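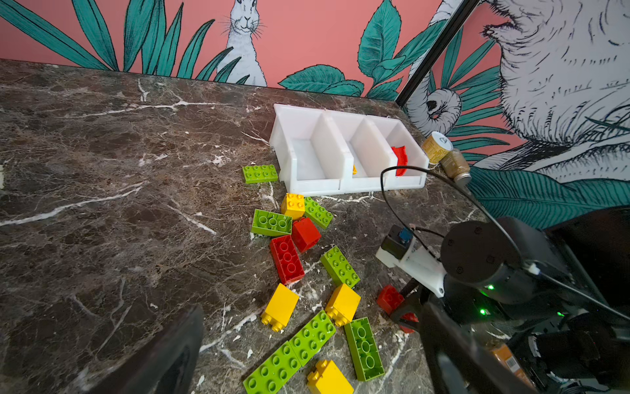 Mural and marble tabletop, with a white organiser tray towards the back.

Hourly charter pricing suits the operator and misleads the client. Drorkar quotes a four-hour minimum on a 13-seat vehicle, then bills garage to garage, so the meter starts before anyone boards. On a 41-mile run the empty legs can cost more than the trip. Viola Messina, writing in January, defended the practice as cost recovery. I accept the costs — fuel and driver hours are real — but dead mileage is known at booking. It should be a fixed line on the quote.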